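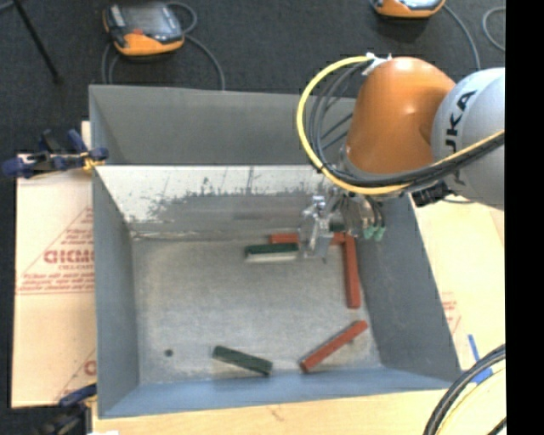

Gramano Open Day Planning Group
Minutes of the February meeting

Present: Kerstin Fjeld (chair), Ebbe Lindholm, Deividas Jaunzems, Torunn Engström
Apologies: Sverre Midtbø
Minutes: Torunn Engström

1. Minutes of the last meeting

Approved with one correction. The visitor entrance is the east door, not the loading door.

2. Report on the demonstration for Kenum

Deividas reported on the visit from Kenum, which took place in the robot cell on Friday morning. The visitors were shown bin picking with the red and green blocks in the metal bin. He talked them through how the arm has to reach in over the side walls, and why a block lying against a wall or against another block is a harder pick than one lying out on the floor of the bin.

There were 20 picks in the first run. Two of them had to be repeated, both with blocks close to the wall. The visitors asked to see a harder layout, so Ebbe rearranged the blocks by hand between runs with the arm stopped.

Questions from the visitors were mostly about parts they handle themselves, which are smaller and have rounded ends. Deividas told them we have not tried anything like that in this cell and did not promise a date. Kenum will send a box of sample parts.

Kerstin asked whether the talk before the demonstration was too long. Deividas said it was. It ran 25 minutes and people wanted to get to the robot. Agreed to cut it to ten for the open day.

Action: Deividas to shorten the talk and send the slides to Kerstin.
Action: Ebbe to log the Kenum parts when they arrive.

3. Open day program

Registrations stand at 47. Kerstin proposed splitting visitors into small groups, since the view into the bin is poor from more than a couple of steps back. Torunn suggested a screen showing the bin from the camera so that people waiting can follow. Agreed to do both.

The order of stops will be reception, the Aasen conveyor, the robot cell, then coffee in the lunch room. Torunn pointed out that the conveyor is loud and that nobody will hear a guide while it is running. It will be run first and explained after it stops.

There was some discussion of whether visitors should choose which color is picked. Ebbe was in favor and said the school groups in particular would like it. Deividas was willing as long as the operator enters the choice and visitors stay behind the line. Agreed for the afternoon groups only.

Action: Torunn to find a screen and a stand.
Action: Kerstin to send group times to everyone registered.

4. The robot cell

Ebbe went through the setup. The bin is held with clamps at the edge and he will check these before each group. He asked that the control pendants have a fixed place during the open day and that only the operator handle them. Agreed.

Cables on the floor were raised again. The visitor line will be taped far enough out that no one has to step over one. Ebbe would like the line down the day before so there is time to move it.

Deividas will operate in the morning and Ebbe in the afternoon. Sverre has offered by email to cover lunch. He needs a refresher on restarting after a stop, and Ebbe will go through it with him.

Action: Ebbe to tape the line and train Sverre.

5. Tinovholm bus

The Tinovholm group is coming by bus and will need parking for the whole morning. The front lot is too tight for a bus to turn. Kerstin will ask the neighbors about using their yard. If they refuse, the bus can drop people off and wait by the main road.

6. Any other business

Torunn needs lunch numbers by noon on the Friday before the open day. Name tags left over from last year will be used up first.

Next meeting in the lunch room at the usual time. Sverre to take minutes.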